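Pliltano Cell Rules, second edition: a review
Benoît Leblanc

I have now used the Pliltano rule pack on two arms and one long-suffering simulator, which is more than I can say for the first edition, which I used to level a desk. It is a set of house rules for small robot cells, sold as a download with a checker you run against your own motion files. The basic license was $68. There is a bigger one for $954 that adds a phone number.

The pack contains 13 rules and a great many notes. The rules are short and mostly good. Rule 2 says every pick needs a written approach height, and that the tool comes straight down from there. Rule 5 says nothing moves at full speed inside the guarded area until the same program has been run at a crawl. Rule 8 says the person who wrote the program may not be the person who signs it off, a problem if, like me, you are most of the department. Nusrat Jadoon now signs mine. She reads them, too, which I hadn't planned on.

The checker is the reason to pay. It went through an old stacking program of mine, 2,405 lines of it, and came back before I had found my coffee. It flagged a wrist turn I had copied from project to project for years without asking what it was for. It also flagged my comments for tone. You can turn that off under Preferences.

What I like less is the section on simulation. Rule 11 wants every new pick rehearsed in a simulated cell with the walls modeled, the table at its true height and at least one object in there that the arm has no business touching. Fine. I agree with all of it. But the sample cells only load in Dratia, and Dratia only loads when it feels appreciated. Anyone on Lashari has to rebuild the walls by hand, and the manual covers this in one sentence that begins with "Simply."
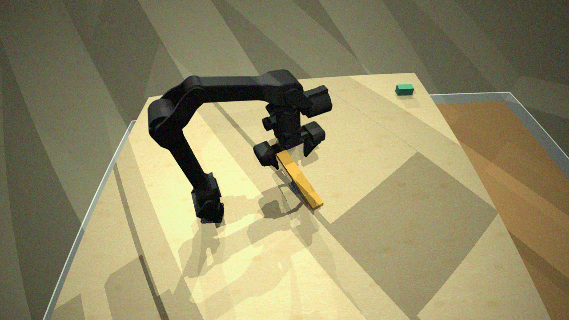
Once the cell is built, the rule earns its keep. You get to be wrong as often as you like and the only thing that suffers is your afternoon. My one real quarrel is with the fingertip clearance figure, which is given as a single number for all part shapes. A long thin part and a squat one don't want the same gap, and the checker will pass a bad value for either with the same green tick.

Compared with Codance, which I used before, the writing is plainer and there is less of it. Codance has the better index. Pliltano has no index, just a search box that thinks "grip" and "gripper" have never met.

Get the basic license if you run one or two arms and have no rules beyond a laminated sheet. Skip the phone number. I borrowed a login to try it in March and was on hold for over an hour, at a crawl, as per Rule 5.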